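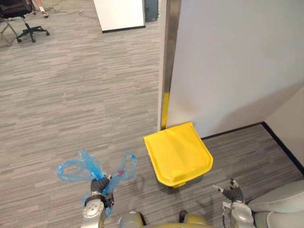 ¿De qué depende que un residuo ligero, como una bolsa de plástico vacía, llegue al recipiente que le corresponde dentro de una oficina?

Depende sobre todo de la distancia entre el puesto de trabajo y el recipiente, del tipo de tapa y de la información disponible en el momento de desechar el objeto. El material del residuo interviene en menor medida, salvo en el caso de las películas plásticas, cuyo comportamiento se trata por separado en esta sección.

Figura 3. Bolsa de plástico azul translúcido y papelera amarilla con tapa, apoyada en el suelo enmoquetado junto a la base de un tabique blanco.

4.2. Las bolsas de película fina en el entorno de oficina

La bolsa de asas constituye un caso particular dentro de los residuos de oficina. Entra en el edificio como envase de otra cosa, por lo general la comida del mediodía, y pierde su función en cuanto se vacía. Su masa es muy reducida, pero el volumen que ocupa varía según se deposite extendida, plegada o comprimida. En la Figura 3 la bolsa está arrugada y recogida por el centro, mientras que las dos asas sobresalen ampliamente hacia los lados. Esta configuración resulta pertinente para el análisis, dado que las asas pueden quedar apoyadas en el reborde del recipiente aunque el cuerpo de la bolsa haya pasado por la abertura.

El estudio se desarrolló en las dependencias de Plornthorpe durante 9 semanas, con un total de 192 puestos de trabajo. El inventario inicial, elaborado por Mapplebeck y Jibrin, distinguió entre papeleras abiertas, papeleras de pedal y papeleras con tapa abatible o basculante. Se anotaron además el color del cuerpo, la posición respecto de los tabiques y el pavimento sobre el que descansaba cada unidad. En el conjunto de las plantas se registraron 4.000 depósitos, de los cuales 175 correspondieron a bolsas de película fina. La cifra es modesta en términos relativos; su interés reside en la proporción de incidencias asociadas, superior a la de cualquier otra categoría.

Se consideró incidencia toda bolsa que quedara parcialmente fuera del recipiente, que impidiera el cierre de la tapa o que apareciera en el suelo en un radio inferior a un metro. El criterio fue acordado antes de iniciar el registro y no se modificó con posterioridad, si bien Moynihan propuso en julio añadir una cuarta situación — la bolsa abandonada sobre la mesa — que finalmente se recogió en un apartado distinto.

4.2.1. Tapa y reborde

Las papeleras con tapa presentan una ventaja reconocida por los usuarios, que es la ocultación del contenido. En las entrevistas, esta cualidad se mencionó con mayor frecuencia que la contención de olores. La tapa exige, no obstante, un gesto adicional, y en los modelos sin pedal obliga a empujarla con la mano o con el propio residuo. Una botella o un vaso rígido vencen la resistencia de la tapa sin dificultad. Una bolsa vacía no ofrece rigidez suficiente, de modo que el usuario tiende a comprimirla en el puño antes de introducirla.

El reborde grueso, como el de la papelera amarilla de la Figura 3, facilita el traslado del recipiente y la sujeción del forro interior. Los registros indican asimismo que es el punto donde con más frecuencia se retienen las asas. El serie Fellari, de reborde estrecho, mostró menos retenciones que la serie Grolach, aunque el número de unidades de esta última era inferior y la comparación debe interpretarse con cautela.

4.2.2. Posición junto al tabique

La colocación contra la pared fue la predominante en todas las plantas. Libera el paso y evita que el recipiente se desplace con el uso, pero limita el acceso a uno o dos lados. Cuando la parte posterior de la papelera toca el paramento, la orientación de la tapa adquiere una importancia que no tiene en una unidad exenta: conviene que el labio frontal mire hacia la zona de circulación. El personal de limpieza consultado por Sheehan señaló que, tras el vaciado, las papeleras no siempre recuperan su orientación anterior. La revisión efectuada un lunes a primera hora confirmó este extremo en la segunda planta.

El pavimento textil introduce una consideración de mantenimiento. En la moqueta gris con trama jaspeada los fragmentos pequeños pasan inadvertidos, mientras que una bolsa de color se distingue a varios metros. Egan y Foley atribuyen a esta visibilidad la rapidez con que las bolsas caídas fueron recogidas por los propios ocupantes, hipótesis que se examina en la sección 4.3 junto con los datos de las zonas de pavimento liso.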